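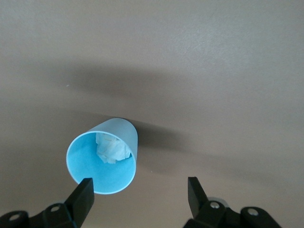

茶水间及会议桌面安全卫生检查表(附检查意见)

适用场所:斯卡斯特盖特(Skastgate)办公楼茶水间、小会议室、公共休息桌
表单编号:161
检查月份:2月
检查时段:下午下班前
结果填写:合格 / 需整改 / 不适用。凡填“需整改”的,意见栏必须写明位置和处理办法。

一、桌面

1.1 桌面无遗留的一次性纸杯、纸碗、餐盒。
结果:需整改
意见:桌上有一只浅蓝色纸杯,侧倒着,杯里塞了一团揉皱的白色纸巾。按一般垃圾处理,连纸巾一起投入其他垃圾桶。不要把纸巾掏出来分开扔,用过的纸巾不宜用手去碰。

1.2 倒伏的杯子扶起或收走之前,先看杯内和桌面有没有残液。
结果:需整改
意见:本项上月也开过整改。茶水间的咖啡机出水温度高,倒下的杯子如果还有热饮,伸手去抓容易烫到。收杯时捏杯身外侧靠杯底的位置,手指不要伸进杯口。

1.3 桌面无水渍、油渍、糖渍。
结果:合格
意见:小会议室靠门那张桌子的边沿有旧的杯底印,擦不掉,不再重复记录。

1.4 桌面无尖锐物品(订书钉、图钉、开箱刀片)。
结果:需整改
意见:休息桌靠墙一侧捡到订书钉。拆外卖袋时请把钉子直接放进铁盒,铁盒在微波炉左边的架子上。

1.5 桌腿稳固,桌面按压不晃动。
结果:合格
意见:无。

1.6 桌面清洁用布与水池清洁用布分开。
结果:需整改
意见:两块布挂在同一个钩子上,颜色也一样,分不出来。已向弗德波特(Fludport)保洁用品部申领黄色和绿色各一包。黄色擦桌面,绿色擦水池,到货后旧布全部扔掉。

二、一次性用品

2.1 纸杯存放在带盖的杯筒内,杯口朝下。
结果:需整改
意见:杯筒的盖子找不到了。没有盖子期间,纸杯不要拆封,每次只开一条,开了的那条放进上柜。

2.2 纸杯外观完好,无变形、受潮、异味。
结果:合格
意见:抽查新开的一条,杯壁挺实,卷边没有毛刺,无异味。

2.3 纸杯库存不低于最低存量。
结果:合格
意见:最低存量定为1,000只,本次盘点库存863只,但当日已有一箱到货,尚未入柜,合并后达标。下次请在入柜之后再盘点,免得表上数字对不上。

2.4 纸巾抽取盒固定牢靠,余量充足。
结果:合格
意见:水池边的那盒离水龙头太近,最上面几张容易溅湿,往右挪一点。

2.5 一次性纸杯不得改作他用。
结果:需整改
意见:发现纸杯被用来装回形针、浇花、垫显示器,也有当垃圾杯用的。拿纸杯装纸巾和瓜子壳的习惯不提倡,杯子轻,里面东西也轻,门一开有风就可能倒,倒了以后里面的东西会散到桌上。开会时需要放小垃圾的,请用柜子下层的带盖小桶。

2.6 搅拌棒、牙签单独存放,不与茶包混放。
结果:合格
意见:无。

三、垃圾分类与清运

3.1 垃圾桶标识清楚,贴在正面。
结果:需整改
意见:其他垃圾桶的标签翘角,已用胶带临时压住。标签由瓦鲁梅罗(Vurumero)物业统一更换,请不要自己手写一张贴上去。

3.2 垃圾桶内衬袋完好,无渗漏。
结果:合格
意见:无。

3.3 用过的纸杯按本楼规定投放。
结果:需整改
意见:可回收桶里翻出沾有咖啡的纸杯。本楼规定用过的纸杯一律投其他垃圾。杯中有剩余液体的,先倒入水池再投。茶叶渣和咖啡渣倒进滤网,不要直接冲下去。

3.4 用过的纸巾不进可回收桶。
结果:需整改
意见:与3.3同一个桶,同样的问题。纸巾虽然是纸,也投其他垃圾。

3.5 垃圾桶装到八成时及时清运。
结果:合格
意见:午饭后是高峰,下午两点加清一次,现在执行得不错。

3.6 清运时佩戴手套,不用手按压垃圾袋。
结果:合格
意见:手套存量够用。按压垃圾袋的情况本次没有看到,继续提醒。里面可能有碎玻璃和竹签。

四、热水与电器

4.1 饮水机热水龙头童锁有效。
结果:合格
意见:按键略松,但能锁住。

4.2 饮水机接水盘无积水。
结果:需整改
意见:接水盘接近满位,已倒空。建议每天早晚各看一次,接水盘溢出来正好流到插座那一侧。

4.3 电水壶底座干燥,电源线无破损。
结果:合格
意见:无。

4.4 微波炉内壁清洁,转盘到位。
结果:需整改
意见:内壁上方有溅上去的汤汁。请加热带汤的饭菜时盖上盖子。一次性纸杯不得放进微波炉,这一条去年写过,门上的提示贴已经褪色,重新打印了一张。

4.5 插排未串接,未放置在地面。
结果:合格
意见:会议桌下的插排已上墙固定,走线整齐。

4.6 咖啡机按期除垢。
结果:不适用
意见:咖啡机由阿马拉辛格(Amarasinghe)设备维保负责,除垢记录挂在机器背面,本表不重复检查。背面的记录请不要取下。

五、地面与通道

5.1 地面干燥,无洒落饮料。
结果:合格
意见:水池前的防滑垫边角卷起,压平后又翘,建议换一张厚一点的。

5.2 地面无纸团、瓶盖、吸管等易踩滑的杂物。
结果:合格
意见:休息桌下扫出两个瓶盖,当场处理,不另开整改。

5.3 通道净宽满足要求,椅子归位。
结果:需整改
意见:小会议室散会后椅子没有推回去,靠门的两把挡住了半边门。请最后离开的人顺手推一下。

5.4 “小心地滑”牌放在指定位置,随手可取。
结果:合格
意见:牌子在拖把架旁边,位置没变。

六、照明与通风

6.1 桌面照明均匀,能看清桌上的液体和小件物品。
结果:需整改
意见:休息桌上方有一支灯管闪烁。灰色桌面上的清水本来就不好看出来,灯再闪就更容易漏擦。已报瓦鲁梅罗物业,等待更换。在换好以前,擦桌子时请弯腰侧着看一遍。

6.2 排风扇运转正常。
结果:合格
意见:有轻微响声,不影响使用,下次复查时再听。

6.3 窗户开启角度受限位器控制。
结果:合格
意见:无。

七、本次整改汇总

(1)清走桌面上的纸杯和杯内纸巾,随后用湿布擦一遍桌面。当天完成。
(2)抹布分色,等到货。
(3)补杯筒盖子一只。如果单独买不到盖子,就换整套杯筒。
(4)更换其他垃圾桶标签。由物业办理。
(5)更换闪烁灯管。由物业办理。
(6)重新张贴纸杯和纸巾的投放说明,高度与桶口上方齐平。原来那张贴得太高,弯腰扔东西的时候看不见。

其余“需整改”项属于日常使用习惯,在部门早会上口头提醒,不单独列入汇总,下次检查照常记录。

八、填表说明

检查人按本表顺序逐项走一遍,从桌面开始,最后看灯和窗。先看再动手,发现遗留物时先把情况记在意见栏,再收走。以前有几次是先收了再补写,写出来的位置和实际对不上,后面没法跟进。

意见栏写事实和处理办法即可,不用写是谁留下的。公共桌面上的杯子很难判断归属,也没有必要去问。

同一项连续三个月“需整改”的,把该项提到月度安全会上讨论,看是不是设施本身的问题。例如纸杯总是留在桌上,有可能是垃圾桶离桌子太远。目前休息桌到最近的垃圾桶要绕过水池,走过去近6米,已经有人提过在桌子另一头加一只小桶。加桶的申请正在走流程,批下来之后本表第三部分增加一项,检查新桶的清运情况。

表格填完后放入茶水间门后的文件袋,旧表保留一年。

九、复查栏

1.1 桌面遗留纸杯:复查时间____ 结果____
1.2 倒伏杯子残液:复查时间____ 结果____
1.6 抹布分色:复查时间____ 结果____
2.1 杯筒盖子:复查时间____ 结果____
2.5 纸杯改作他用:复查时间____ 结果____
3.1 垃圾桶标签:复查时间____ 结果____
3.3 用过纸杯投放:复查时间____ 结果____
3.4 用过纸巾投放:复查时间____ 结果____
4.2 接水盘:复查时间____ 结果____
4.4 微波炉内壁:复查时间____ 结果____
5.3 椅子归位:复查时间____ 结果____
6.1 灯管:复查时间____ 结果____

补充意见

茶水间上柜的柜门铰链有点松,不在本表检查范围内,顺手记一笔。开柜门时扶一下门板,不要让它自己弹开。柜子里除了纸杯还放着备用的玻璃壶,玻璃壶请挪到下层,放在带盖小桶旁边。

冰箱不在本表范围,冰箱清理另有一张表,贴在冰箱侧面。有人把过期牛奶的事写到了本表的意见栏里,已经抄过去了,以后请直接写在那一张上。

下月检查沿用本表,1.6和2.1在抹布、杯筒盖到货后改写检查内容。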